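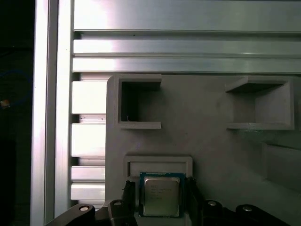 Tadeusz Szulc wrote to us that he kept his loose processors in an egg carton for years, and he asked if the Derkia plate is worth the money for a person who has only a handful of them. For a handful, maybe the egg carton is fine. If you take chips out and put them back every day, please read further.

Derkia Processor Plate, light gray
Article no. 801
Made by Leltavus

Price: 22 EUR per plate, without rail and without screws
Availability: in stock, leaves our workshop within three working days

Description

The Derkia plate is a standing holder for desktop processors. It is 3D-printed and you mount it upright on aluminum extrusion, at the back of a workbench or on the side of a shelf. Every processor gets its own place near the top of the plate, where you can reach it from the front without moving anything else.

We made the first one for our own repair table. We had processors lying in antistatic bags, in a drawer, one on top of another, and to find the right one we had to open almost all the bags. A standing plate takes very little of the table. It also keeps the chips away from the place where we put down screwdrivers, coffee and thermal paste.

The surface is matte. We do not sand or paint it, so small differences in tone from one plate to the next are normal and are not a reason for return. The corner is rounded – the first version had a sharp one and Weronika Olszewski caught her sleeve on it more than once.

What fits

The holders are made for common desktop processors of the square type, with the metal heat spreader on top. Bigger workstation and server processors do not fit. Laptop processors without heat spreader are too thin and will lean to the side. If you are not sure about your model, send us the length and width of the green or blue board in millimeters and we will compare it with our drawing.

Processors with pins on the bottom side are a special case. They can be stored in the plate, but the pins must not carry the weight. For these please order the version with deeper pocket (write "deep" in the comment field, same price). If you mix both kinds on one bench, we recommend to keep them on separate plates and to put a label on the rail.

Versions

The upper part of the plate can be ordered with shallow pockets or with open-fronted boxes. The shallow pocket is for short parking, when the processor will go to a board the same day. The box holds it more on the sides and is better for longer storing. Hannelore Zwahlen from our workshop uses boxes for everything and I use pockets, and we have stopped discussing it.

Other arrangements are possible on request. We print them after the order, so please count one more week.

Mounting

You need two T-nuts and two short screws that suit your extrusion. They are sold separately as the Clerex mounting set, or you can use your own. Put the nuts in the slot first and hang the plate loosely. Move it to the height you want, then tighten by hand. A power screwdriver is too strong for printed plastic and can make a crack near the hole, and we do not replace plates which were cracked in this way.

The top of the plate should be a little lower than your eyes when you sit. If it is higher, you will push the processor in at an angle.

How to put a processor in

Hold it by the two opposite edges of the board, with the metal side turned toward you. Do not touch the contacts on the back. Bring it straight in front of the opening and let it go in without pressure. When you feel resistance, take it out and look if there is old thermal paste on the edge. Most of the questions we get about "too tight pocket" end with a cloth and some alcohol.

The printed text on the heat spreader should stay readable from the front. On older processors it is often faint, so it helps to write the model on a small sticker and fix it to the plate – never to the processor.
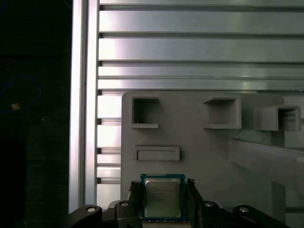

Static electricity

The standard plate is made from normal plastic and it is not antistatic. Please wear a wrist strap and ground the rail, as you would do with any bench where open components are handled. A plate in conductive material is in preparation under the name Derkia K. We planned it for September, but the material from our first supplier was not stable enough in the test prints and we did not want to sell it.

For transport the plate is not suitable in any version. Processors have to be in closed boxes when they travel.

Cleaning

Dust it with a soft brush. If necessary wipe with a damp cloth and let it dry completely before you put the processors back. No acetone. Do not leave the plate in a closed car in summer or next to a soldering station, the plastic becomes soft and the openings lose their shape.

Package contents

One Derkia plate in the chosen version
One sheet of blank stickers
Mounting drawing on paper

Processors, extrusion and screws are not included.

Orders and returns

Unused plates can be returned in their original bag. Plates printed on request cannot be returned, except when we made the mistake. Schools and repair shops that need more pieces should write to Leszek Grabowska before ordering, she will prepare an offer with shipping.

Prices on this page are valid from January 2026.

Related articles

Clerex mounting set, T-nuts and screws
Kalinowski label rail, clips on the extrusion under the plate
Derkia memory plate, for desktop RAM modules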